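Gistel Board > Home and Repair > Walls, Paint, Cleaning

Topic: Marker ghosts on white surfaces, what do you use?

ekrem_y
Posted 20 May 2024
Hello all. I am teaching evening language classes in a rented room and I write a lot, on every white surface the owner permits me. My problem is the gray shadow that stays after I wipe. The fresh writing goes away with a dry cloth, but after a week or more the old words are still there like a memory. I have tried water with dish soap, and window spray. Both helped a little and then stopped helping.

I am asking for smooth painted surfaces and also for real whiteboards, if the answer is different. Please tell me also what I should not use. The deposit for the room is 600 and I would like to see it again.

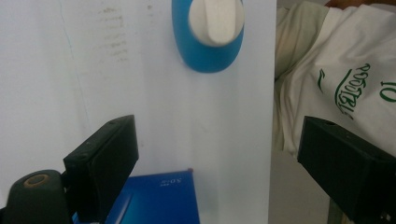
I forgot to say that I use the cheap markers from the supermarket, the ones in the pack of 9. The black is the worst and the green is nearly as bad. Red goes away quite well, I don't know why.

Regards,
Ekrem

socorro.ch
Rubbing alcohol on a soft cloth. Wipe, turn the cloth, wipe again. I did this for seven years in a school office and the boards are still good.

Tadpole44
Old trick: write over the ghost with a fresh marker and wipe it while it is wet. The solvent in the new ink lifts the old ink. Works on boards every time.

gumede_paints
@socorro.ch careful please, he said painted surfaces too. Alcohol on a real whiteboard is fine. On water-based paint it can take off the shine, and then you have a dull spot which holds the ink even more. I have repainted two doors for customers after exactly this advice.

socorro.ch
I never had that problem, and I did the painted cupboards also.

gumede_paints
Then they were probably oil paint or factory finish. Those are much harder. Try it in a corner first, low down, and wait until the next day before you judge it.

ekrem_y
Thank you both. How can I know which paint I have? The owner is not a person who remembers such things.

gumede_paints
Cotton bud with alcohol, rub in a hidden place. If color comes on the cotton, it is most likely water-based. If the cotton stays clean, you have a better chance.

Yeison V
Melamine sponge!! Two minutes and finished. I don't understand why people make it so complicated

Tadpole44
Because the sponge is an abrasive, Yeison. It's very fine sandpaper. Do it every week and you will have no gloss left.

Yeison V
I didn't say every week. Once, for the old marks, and then buy better markers

ekrem_y
I tested the cotton in a corner and it stayed white. So I used alcohol on a small part, with little pressure. The green is gone. The black is lighter but I can still read one verb. I will repeat it after the next class and not use the sponge for now.

About the markers, can somebody recommend a brand? A colleague likes Getoma but they are expensive for me.

socorro.ch
Any low-odor type is worse for ghosts in my experience. Buy the ones that smell, and open a window.

gumede_paints
I disagree, it depends more on how long you leave the writing. Wipe on the same evening and even the cheap ones are OK.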